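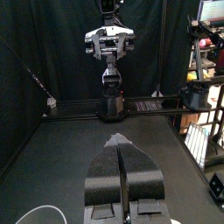
Moved off the Jirngate bus line this month, so I've been reading up on how the old route worked. Short thread.

The 11 used to run from Drondamberg station to the river every 20 minutes. In October it went down to one bus an hour after 6 pm. Most evening riders I knew started driving or got a lift.

The timetable at the stop still shows the old times. I wrote to the operator and got a form reply. Yanling Tang wrote too and got the same one, word for word.

Hanyu Cai went through the council minutes — all 400 pages — and found the change on a list of "minor adjustments." It wasn't discussed at the meeting.

What I'd like back is the 9:40 pm. The late shift at the Vieira bakery ends at 9:30 and the next bus is 10:25. In winter that's a long wait at a stop with no shelter.

There is a second option. The Mirkov shuttle passes within 3 blocks of the bakery and runs until 11. It's open to the public, but the stop has no sign. Fare is the same and transfers are good.

If you want to try it, wait on the north side of the street, by the pharmacy. Have change ready. The driver can't break a twenty.

Comments on the fall schedule are open for another 4 weeks. Paper forms are at the library desk, and they take them by mail too. Put the route number at the top or it goes in the general pile.

I'm sending mine tomorrow. Will post the reply if I get one.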